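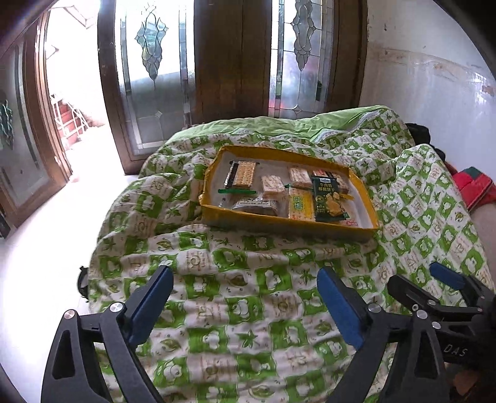 Snackvorrat in flachen Kartondeckeln sortieren

Einzeln verpackte Cracker und Kekse lassen sich in einem flachen Tablett besser überblicken als in einer tiefen Dose. Geeignet ist der Deckel eines Versandkartons oder ein auf niedrige Höhe gekürzter Karton.

Material
Kartondeckel, Innenmaß ab 32 cm Länge
Cuttermesser, Stahllineal, Bleistift
Papierklebeband, 50 mm breit

Vorgehen
1. Wandhöhe von 5 cm umlaufend anzeichnen und am Lineal entlang schneiden. Fertige Deckel bleiben unverändert.
2. Ecken außen mit Klebeband sichern. Beim Modell Aubert von Landcombe entfällt dieser Schritt, die Ecken sind gesteckt.
3. Alle Packungen auf einer freien Fläche auslegen, etwa auf Bett oder Tisch. Offene oder beschädigte Packungen aussortieren.
4. Haltbarkeitsdatum prüfen. Was vor März abläuft, kommt nach vorn.
5. Große Beutel flach an den hinteren Rand legen, kleine Packungen davor. Leichtes Überlappen ist zulässig, die Beschriftung muss lesbar bleiben.
6. Klarsichtpackungen mit der bedruckten Seite nach oben einlegen.

Hinweise
Cracker brechen unter Last. Tabletts daher nicht direkt aufeinander stellen – im Regal sind etwa 12 cm Fachhöhe je Tablett ausreichend. Stark riechende Sorten getrennt lagern.

Stand: 14. Oktober 2023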